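4.2 Cups left on the tables

The second group of objects in our study is the takeaway cup. We collected notes in two cafés, Celtton and Skosuvetti, during January. In both places the guests may sit with a takeaway cup, so the staff must clear them together with the plates. In total we noted 271 cups, and 90 of them were lying on the side when the staff came to the table.

A lying cup is more difficult to sort than a standing one. The lid often stays on, and the person who clears cannot see if there is still coffee inside. At Celtton the rule is that lid and cup go in different bins, and for this reason each cup has to be opened by hand. At Skosuvetti both parts go in the same bin, and the work was faster, but the bin had to be emptied more often.

We also looked at the material of the outside. Sleeves in quiet colours were sometimes taken for plain card by new staff, and were put with the paper. Figure 5 gives a cup of the type with a green paper sleeve and a white plastic lid, lying on a marble top.
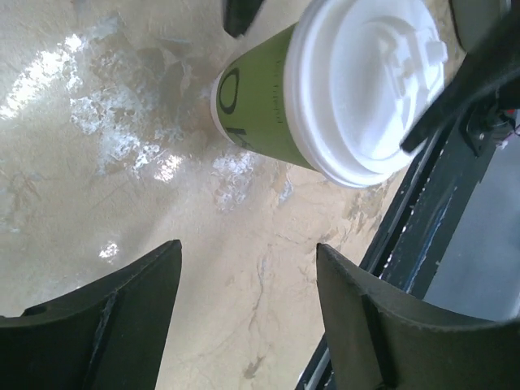

Figure 5. Takeaway cup with lid, lying on its side.

Ashworth objected, when we presented these results, that the position of the cup matters less than the distance to the bin, and that staff who must walk far will carry many cups at once and sort none of them. We find this a fair point. Our notes do not contain the distances, so we cannot answer it with the present material. In the next part we compare only the 2 tables nearest to the bins, where the walk was almost the same.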